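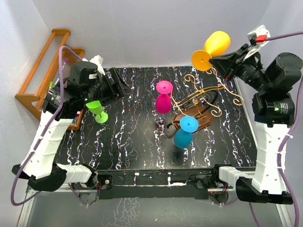 Yellow wine glass, black marbled top.

March, 6:40 in the morning. Slept badly again and I blame the Dindivis people. Their leaflet says the sleep course takes 21 nights and that most users feel "a shift" by the end of the first week. I am past the first week. The shift I feel is that I now lie awake wondering if I am breathing correctly.

I should say I paid for it myself, so there's no one to be mad at. Well, there is. The woman at the Brider pharmacy swore by it, and she also swears by the magnesium drops, and she sold me those too. 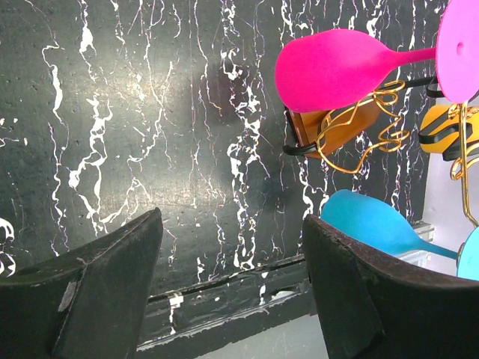
The idea is that you write down what time you went to bed, what time you think you dropped off, and how rested you feel from one to ten. How would I know what time I dropped off? I put 1:15 because it looked reasonable. Then the app drew me a graph out of my own guess and told me I was improving. I looked at that graph for a good while over toast.

My sister thinks I'm being difficult. She says the breathing part is real, there are studies. Maybe so. The one the course links to had 294 people in it, and I read as far as I could before it asked me for money. As far as I could tell they asked people how they slept, and people said better, thanks. I'd say that too if I'd spent three weeks humming through my nose.

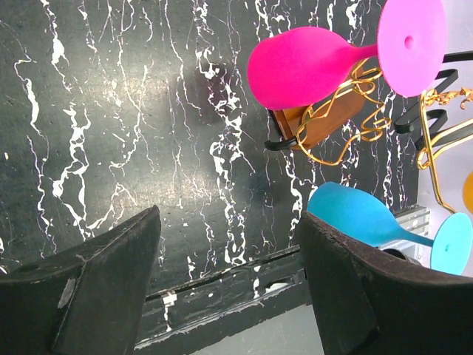 Last night I skipped the breathing and read instead, the thick history of the Moldovan wine trade that's been under the lamp since Christmas. It's over 600 pages and I have no great interest in Moldovan wine. Got through a whole chapter on barrel taxes - wide awake at the end of it, and a little bit hooked, to my annoyance.

Tresska Road was quiet until the garbage truck. The course says to "greet the sound and let it pass." I greeted it.

Thirteen nights to go. I'll finish because I paid, and then I'll get the email asking for five stars. They claim 1,000 happy sleepers on the front page. I'd like to see what time those people get up. Dentist at ten, must find the insurance card.

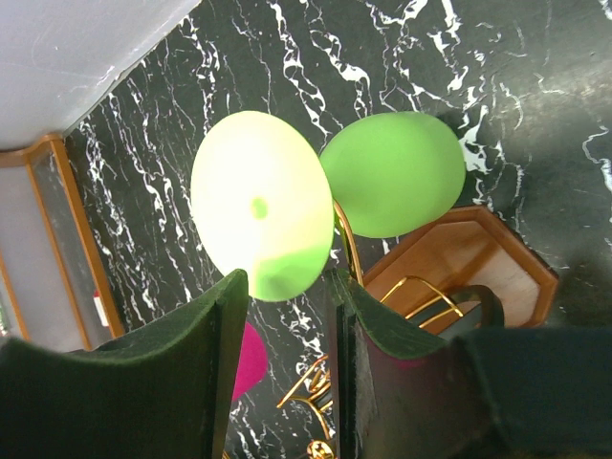 Two balloons, one paler in the light.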